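De: Kamrul Wanigasekara
Para: lista da lavandaria e rouparia
Data: 30 de abril de 2020
Assunto: Re: as pinças e os turnos da dobra

Boa tarde a todos,

Desculpem a demora e desculpem já o tamanho disto, que eu quando começo a escrever custa-me parar. Respondo à mensagem da Pietrzak, que deixo aqui cortada:

> Kamrul, as colegas da dobra perguntam-me todos os dias a mesma
> coisa: andamos a ensinar a máquina para depois ficarmos sem lugar?
> E porque é que umas treinam com roupa de casa e outras continuam
> na linha? Gostava que isto ficasse escrito, para eu não andar a
> repetir de memória o que ouvi na reunião.

Tens toda a razão em pedir por escrito. O que ficou combinado com a Nastton é que a célula de dobra, quando vier, fica com as toalhas e os lençóis lisos, que são o grosso do peso e o que mais nos dá cabo dos ombros. A roupa de cliente continua connosco: camisas, peças pequenas, tudo o que vem misturado no saco e precisa de olho. A célula não entra antes de outubro e até lá não se mexe em nenhum contrato. Depois de outubro não vos sei garantir tudo, e prefiro dizê-lo assim do que prometer o que não está na minha mão. Pedi uma reunião só sobre esse assunto e aviso logo que tenha resposta.

Quanto às gravações com as pinças de mão, são 400 dobras por pessoa, repartidas pelos turnos como vos der mais jeito, e as horas contam como trabalho normal, também as que se fazem em casa. Até ontem tínhamos entregado 1208 entre todos, o que me parece muito bonito para quem nunca tinha pegado naquilo! Quem ficou na linha ficou porque a calandra não anda sozinha – e vai haver troca, ninguém fica sempre do mesmo lado.

Duas coisas práticas que me pediram para repetir. A primeira: não tenham pressa. Eu nos primeiros dias queria dobrar à velocidade do costume e as mangas fugiam-me todas. Com as pinças é preciso agarrar, esperar um bocadinho e só então puxar. A segunda: roupa escura em cima de roupa escura dá maus registos, estendam as peças sobre uma colcha clara se tiverem.

Uma coisa que me tem feito pensar é que há muito saber nas mãos desta equipa que nunca esteve escrito em lado nenhum. Gostava que, no meio disto tudo, nos pagassem também por ele, e vou levar essa conversa à reunião.

Escrevam-me para aqui ou telefonem, como preferirem. Um abraço grande a todas e a todos, e cuidem-se,

Kamrul

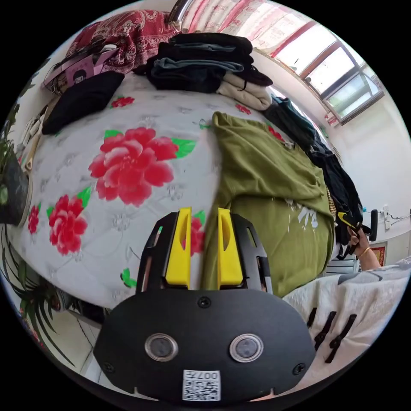
Pinça de mão sobre a cama, com uma T-shirt verde-azeitona por dobrar e a pilha de roupa dobrada à cabeceira.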